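Demeo folding towel, small

Stock code 785. Sold singly or in packs of 5. Kept in the linen cupboard at Lurnville, second shelf down.

The maker's sheet calls this a "do-everything cloth". We have heard that before, usually from the people who sold us the last lot, so treat what follows as our own opinion after a spring of using them on the dining tables and in the tea kitchen.

It is a plain fabric towel. It dries cups and wipes a table down after lunch. It does not "lift away grease in one pass", whatever the sheet claims. Grease took us three goes and a squirt of washing-up liquid, much as it did with the old Travach cloths, and those were cheaper.

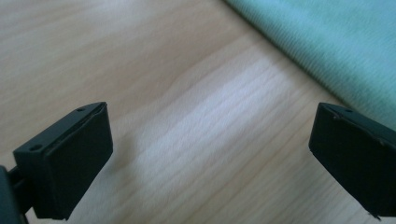
Housekeeping and Linen, Lurnville Day Centre

The colour is mint green, and we asked for it on purpose so that table towels don't get mixed up with the floor cloths. It shows tea. Anyone hoping for a towel that hides stains should order something darker.

Folding: in half, in half again, and leave it at the corner of the table, away from where people put their plates. Xolani Van der Merwe prefers them rolled. Rolled ones end up on the floor, in my experience, but he runs the afternoon and may do as he likes.

Washing: the label says up to 70 degrees. We wash at 60 and they have gone a bit stiff all the same. No softener, please. It makes them slide over the water without picking any up. "Quick drying" is another phrase from the sheet that I would not lean on. Over the kitchen rail they need about 20 hours in March with the heating low.

The tables themselves are light-coloured wood and mark easily, so wring the towel out well before wiping.

Would we buy them again? Possibly, if the price holds. Sithole have offered a trial pack of theirs and I'd like to see that through the wash a few times first.

Requests to Beatrice Mbwambo before 3 pm. Worn ones go in the rag bin by the back door.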